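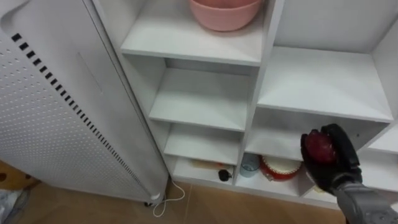

Danuta Głowacki wrote most of her second novel in a rented room in Kadville, where she had gone to look after her father and ended up staying through two winters. "I had a table and a library card," she says. "The library closed at five, so I stopped at five."

The novel, *Jandlow*, follows three sisters who inherit a ferry company after their mother dies. It is out from Tremier this month, four years after her first book, *Phan*, which had an opening print run of 1,000 copies and took a long while to sell them.

"I did a reading for that one where the microphone didn't work and I had to shout the quiet parts," she says. "It was a sad book. It's hard to shout a sad book."

*Jandlow* is set in a river town of the same name. She drew a map of the place early on and then kept breaking her own rules about it. In one draft the ferry office was on the north bank in chapter two and the south bank in chapter nine. Her editor at Tremier, Ettore Ferri, caught that one.

"Ettore reads with a ruler under the line," Głowacki says. "He sent me 92 queries on the first pass. A lot of them were about tides. The river in the book isn't tidal, but I'd written as if it was, and then we had to decide."

They decided it wasn't, and two chapters had to go. One of them, a night crossing told by the youngest sister, Inge, was published on its own in December. Głowacki still reads it at events, though she tells people beforehand that they won't find it in the book.

She wrote the sisters in turn, finishing all of the eldest's chapters before starting on the next. The middle sister, Ruth, gave her the most trouble. "She doesn't want the company and she doesn't want to sell it. That's a true position, people are in it all the time, but it's murder on a plot." In the end she gave Ruth the account books, and the long chapter in which Ruth goes through her mother's old fuel receipts is the one readers have written to her about.

Asked whether the mother is based on her own, Głowacki says no. Her mother sold carpet and was afraid of boats. "My father asked me the same thing. He'd read it in proof. Then he asked why there was no father in it, and I didn't have a good answer."

She is working on short stories now - four finished, one she keeps taking apart - and says she would like a rest from rivers. The next novel may be set in a bakery, or it may not get written.

Głowacki reads from *Jandlow* at the Kadville library on 8th June. Ferri will be asking the questions.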